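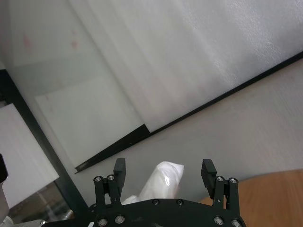 Gripper with the finger pads apart, wrist camera view.

Purier Desktop Image
README for release 40

Purier is a Linux desktop image maintained by the Biltar workstation group for office and laboratory computers. It provides a fixed set of applications and receives updates from a single package mirror.

Requirements
64-bit processor, 40 GB of free disk space, and a wired connection during setup. Wireless adapters can be enabled after the first restart.

Installation
Write the image to a USB drive, start the computer from it, and select Install. Existing partitions are erased unless Manual Layout is chosen. Home folders from release 39 may be kept; browser profiles should be exported beforehand.

Updates
The mirror is refreshed every 72 hours. Security packages are installed at shutdown. Kernel updates require approval from a site administrator.

Known issues
Suspend fails on some laptops with two graphics cards. The print dialog may stop responding when a queue holds more than 300 jobs. Shared folders named with accented letters do not mount at login.

Maintainers
Ileana Dobre (packages)
Donnie Kinnear (installer, mirror)

Reports should include the contents of the setup log, limited to the last 500 lines.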